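The canteen at Drestgate opened at six, and for 27 years it was Biljana Georgiou who made the toast. Then Pindetti, who owned the factory, bought a yellow arm.

Her new job was to watch it. She sat on a stool with a notebook and wrote down each slice.

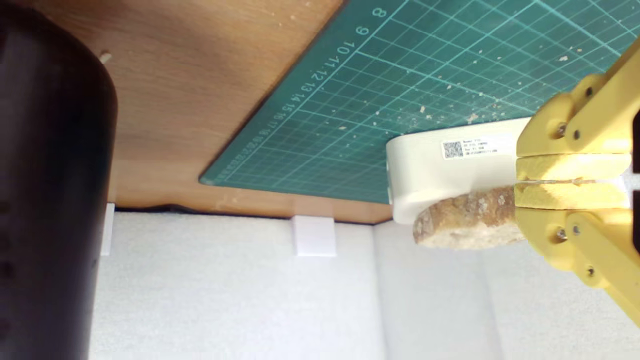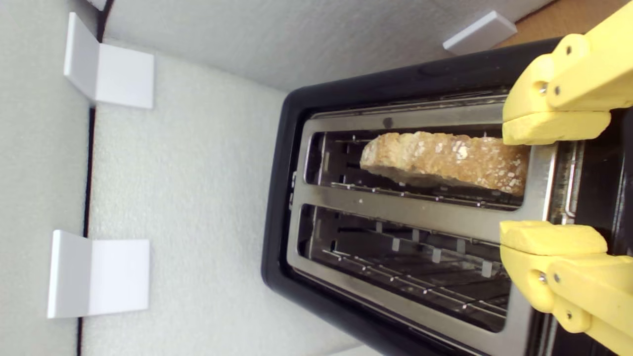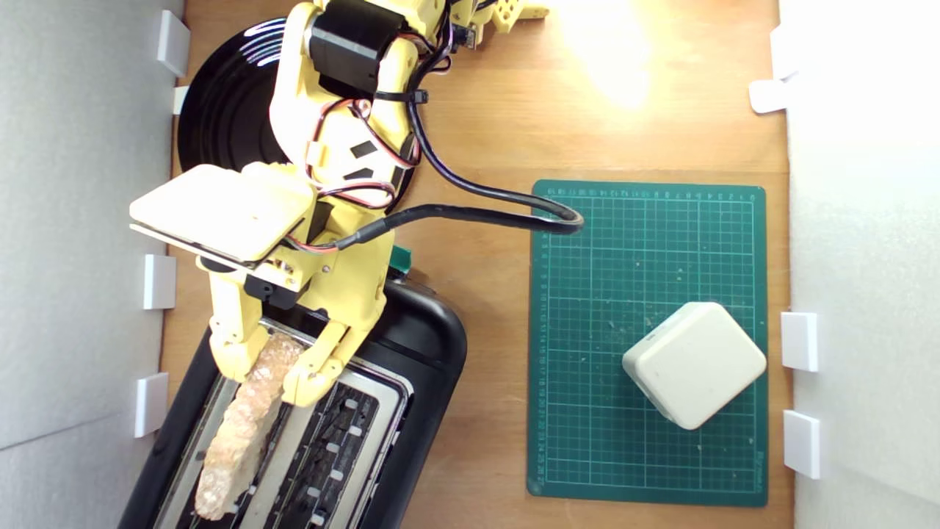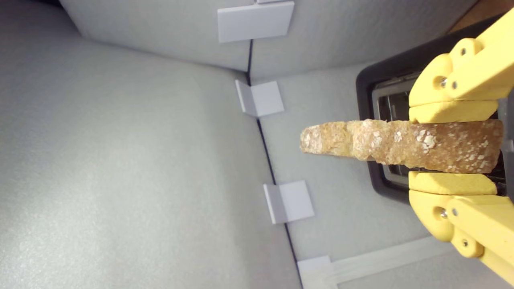
The yellow gripper at its work, Drestgate canteen.

"Is it good?" asked Begović from the night shift. He had always taken his toast very dark.

"It is patient," she said.

By November she had filled 40 pages. She noticed that the men did not stop at the counter any more. Before, they told her about their knees and their daughters while the bread was browning. Now they looked at the arm, took a plate and went away.

One morning she put her stool on the other side, where the queue was. Begović came first.

"How is the knee?" she asked.

He looked at the arm, then at her – and he stayed until his toast was cold.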